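July 10, 2020

Spent most of the day on section 4 of the operating rules, the part that covers what has to be true before a run in the simulator counts as a run. Adaeze Garba wants the draft by tonight so she can mark it up before the Gatell people read it. I started from the old Dratach checklist and threw out two thirds of it. It was written for a single fixed arm behind a fence and says a lot about light curtains and nothing about scene resets.

What is left is short. A run begins in a named start state. The start state is stored with the run, along with the version of the scene and the version of the controller. Grippers are open at the start unless the task card says otherwise. Any run that begins in another state is kept and marked invalid, with the reason in plain words. Deleting runs is not allowed. I put that last one in its own paragraph because it was buried in the old text and everyone missed it.

Long argument with myself over the word "open." The controller reports a finger position, and there are at least two ways to get from that number to a yes or no. You can compare it to the joint limit or to the last commanded value. The Tijani controller does the second, so a gripper that was told to go halfway and got there reports itself as fine. The rule now says open means the measured position is within 2 percent of the upper limit, on both fingers, for 15 consecutive control steps. Measured, never commanded. I wrote it that way in the definitions as well, so that section 4 can use the one word and stay readable.

The same problem exists for "clear." The old text says the space between the fingers shall be clear before motion. Clear according to what? A contact sensor says nothing about an object that sits between the fingers and touches neither of them. A camera check sees the object but can be fooled by the angle. I settled on both: no contact reported, and a rendered view from the wrist side looked at by a person for the first run of each batch. After the first run the contact check alone is enough, provided the scene version has not changed. Adaeze will say this is too loose. She may be right, but a person looking at every start view will stop looking by the tenth one, and then the log says "checked" when it means nothing.
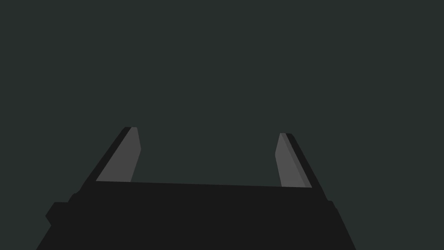
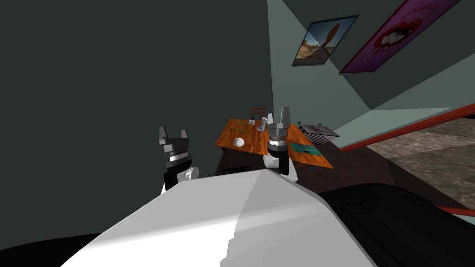
Then the views themselves. The rules need to say which views are saved and who is allowed to move the cameras. At present anyone can, and people do, usually to get a nicer angle for a slide. It makes two batches impossible to compare. New text: camera poses are part of the scene version. Moving one makes a new version number, even if nothing else changed. A person who wants a nicer angle can add a camera, name it, and leave the others alone. Added cameras are not used for acceptance.

I also wrote down the minimum for a start view. A view taken for the purpose of checking the gripper must show both fingers to the tips. A view taken for the purpose of checking the layout must show the objects named in the task card, or there has to be a second one that does. One view is never asked to do both jobs. I had a clause on lighting and took it out again. It said the light had to be "adequate," and I could not say what would fail it.

Two-arm tasks took up the early afternoon. The draft had the rules for each arm repeated, left then right, with small differences that I think were typing errors. I merged them. Each arm is checked on its own against the same list, and then there is one short list for the pair: the planned paths do not cross inside the stop distance, one arm is named as the one that yields, and a stop on either arm stops both. The stop distance is 50 millimeters. I would like to see a larger number for anything that moves to real hardware, and I have said so in a note, but for the simulator it is what we have data for.

On stops, the wording was poor in a way that matters. "The operator may stop the run at any time" was there, good, but the next line said that a stopped run "should be repeated." People read this as a mild penalty and let bad runs play out to the end. Changed to: a stop needs no reason at the moment it is made. The reason is entered afterward. Whether the run is repeated is up to the person who owns the batch. I would rather have a hundred needless stops in the log than one arm dragging itself through a tabletop for a full minute while somebody waits to see what happens.

Ran the new start-state check against the stored batch before dinner, just to see whether the definitions could be applied by a script without me standing over it. The batch holds 3,856 runs. The script read all of them, which is more than I expected given how the older logs are laid out. Some runs failed only on the finger position rule, and the ones I opened by hand were the halfway case I described above. So the rule catches what it was written to catch. I have not gone through the rest and should not claim anything for them yet. The output is in the shared folder with the script and the version numbers, per my own rule.

One problem I did not solve. The Sketier export rounds joint positions before writing them, and the rounding step is coarse enough that a gripper just below the limit can come out as exactly at it. For the open check this hardly matters. For contact it might. Either we require the unrounded values or we widen the tolerance and state why. I lean toward requiring the unrounded values, but it means a change on their side and somebody has to ask. Left it as an open item with my initials on it.

Adaeze called at six. She read the definitions while we talked and had three objections, one of which was a missing comma. The second was that "task card" is used before it is defined — correct, moved up. The third was the first-run-only viewing rule, as expected. She wants a second look at the midpoint of any batch as well. I gave in on that. It costs a minute and it does catch the case where something drifts and the version number stays put. She also asked who signs for a batch when the person who set it up has left the project, and I had no answer. We agreed that the signature goes with the batch and has to be handed over in writing, and that a batch with no owner cannot be used for acceptance until it has one.

The full review is set for November. That sounds far off, but section 6 (changes made during a batch) does not exist at all, and section 5 is a page of notes in three different handwritings, one of them mine and the least readable.

Tomorrow: fix the numbering, which broke when I merged the arm lists. Write to Sketier about the rounding. Check that "shall" and "should" are used the same way in every section, and get rid of "must" where it means "shall." Sent the draft at 9:40.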